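Zwischenbericht Projekt Hollidier, Stand 2. September 2022

Hallo Kai,

du wolltest es diesmal kürzer und ohne Foliensatz, also erzähle ich einfach, wo wir stehen. Im August ging fast alles in die Wahrnehmung – die Greifplanung habe ich bewusst liegen lassen, bis die Lageschätzung auf kurze Distanz etwas taugt. Und da sind wir jetzt deutlich weiter!

Der neue Renderer läuft seit der zweiten Monatshälfte auf dem Rechner in Flurkau. Damit haben wir 2.553 Simulationsbilder erzeugt, 1.518 davon sind geprüft und im Training. Am meisten Kopfzerbrechen machen mir die Nahansichten: Der Block füllt dann fast die ganze Breite, die Unterkante ist nicht mehr im Bild, und der Schätzer hat nur noch die oberen und seitlichen Kanten, an denen er sich festhalten kann.
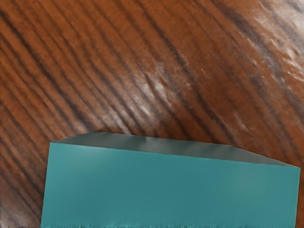
Woltness GmbH · Abteilung Robotiksoftware, Team Wahrnehmung

Bei solchen Ansichten mit Holzmaserung und Glanzstellen hat die alte Kantensuche gern mal die dunklen Streifen im Tisch als Blockkante genommen (ja, wirklich). Die neue Variante trennt zuerst nach Farbe und sucht dann erst Linien, und damit liegen wir bei den Nahansichten bei 80 Prozent brauchbaren Lagen, vorher waren es 73. Reicht noch nicht, aber die Richtung gefällt mir.

Was hängt: die Anbindung an den Planer von Herath. Deren Schnittstelle erwartet eine Unsicherheit pro Achse, wir liefern bisher nur einen Gesamtwert. Das baue ich als Nächstes um, danach kommen die matten Tischplatten dran.

Eine Bitte noch – kannst du die zweite Grafikkarte freigeben? Die Bilder rechnen sonst immer nachts, und morgens warte ich dann auf den Rest.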